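ROBOTICS | LONG READS

The Pudding Box Shift

Adanech Yilma has been picking up groceries since seven. None of them exist. Mustard, apple, a little red box, all simulated, all on a gray nothing that her team at Undevow calls the floor, and by lunch she wants 50 clean demonstrations in the bag. She has 40. She is eating a sandwich with her off hand.
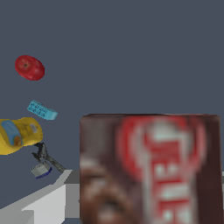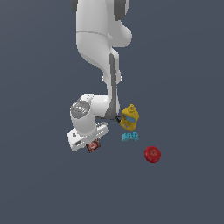 What counts as clean

Not much, some mornings. An episode is one try: reach, grip, lift, put down. Every one gets saved. Only the ones Segundo Rivadeneyra signs off go to Walten, the model that's supposed to learn from them.

He's picky. Hesitate too long over an object and it's out. "It copies your doubts," he says. "I had a version that stopped dead over every apple. That was me, that was my Tuesday."

The objects get shuffled between runs. Brown pudding box right up against the camera, great, keep it, the model has to cope with a bad view. Yilma hates those. You steer half blind and hope teh wrench isn't where you think it is.

The pile so far

602 approved episodes since December. Sounds like a lot. Rivadeneyra says it's thin, wants variety more than volume: odd angles, crowded layouts, a bottle on its side. Nuala Costello, who pays for the servers, would like to know when thin stops being thin. They've had that meeting three times.

And a simulator forgives things. Friction is a number somebody typed in. Real mustard bottles squish. The team plans to mix in real-arm recordings this summer, if the lab space comes thru, and then find out how much of Yilma's mornings carries over.

She resets. Red box again. Arm comes down, slow, then a bit less slow. Lifts. Holds.

"Keep," says Rivadeneyra, from the other desk, without turning all the way round.

Filed under: Robotics, Machine Learning, Work

COMMENTS (3)

Gráinne Scanlon
Would've liked more on how they throw out the bad runs. Failed grasps are useful too if you label them.

mcgrath_sim
friction is a number somebody typed in. yep. that was my job for 3 years

Saoirse Fitzgerald
Typo in the wrench line btw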